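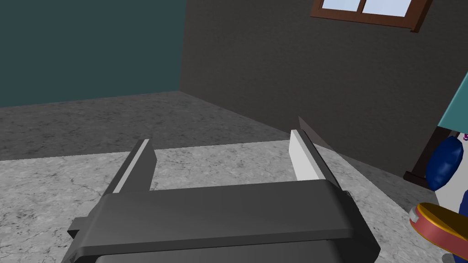 I gave up my parking space in February. It came with the apartment when I moved to Cillville, and for the first few years I never thought about it. Then the building changed hands and the space became a separate charge, and I started looking at what the car was costing me each year. With insurance, the space, tires and one repair to the cooling system, it was over 3,000 dollars. I was driving it to the grocery store and to my sister's place, and that was most of it.

So I sold it and started taking the 21 bus.

The 21 runs from the Drovton end of town down past the hospital and out to the shopping center. It takes 40 minutes to get me to work. The car took less than that on a good morning and the same on a bad one. I had expected the time to bother me more than it has. I read on the way in. On the way home I mostly look out the window.

What did bother me was groceries. With a car you buy without thinking about weight. I used to get cat litter, a case of seltzer and a sack of potatoes in one trip. The first week without it I did my usual shop at Govetti and had to stop twice on the walk from the bus to change hands. The bag handles left marks on my fingers that were still there at dinner.

I now go to the store more often and buy less. The litter gets delivered. I quit seltzer for a while and then bought a folding cart, which I resisted because my grandmother had one just like it. It's a good cart. The wheels are loud on the brick part of the sidewalk by the library, and I have learned to cross before I get there.

I also eat differently. When you shop for a day or two at a time, you don't end up with a drawer of old greens. I used to throw out half a bag of spinach every week. I cook more beans than I did, and I buy bread at the bakery by the transfer stop since I'm standing there anyway.

The bus has its problems. The last one leaves downtown earlier than I would like, and I have walked home from the movies more than once. In heavy rain it can be so late that the next one shows up right behind it. The shelter at my stop has a bench but the roof leaks at the seam, so people stand at the ends and leave the middle open. The schedule posted there is out of date. I took a picture of the right one at the library and keep that on my phone.

Visiting my sister is harder. There is no good route to her side of the county, so I rent a car for the weekend or she comes to me. She comes to me more than she used to. We had fallen into a habit of me always driving out there, and she had been in my apartment maybe twice in all that time.

I don't know if I'll do this forever. Ask me again after a full winter. The money is going into a savings account for now, and I need to replace the mattress first.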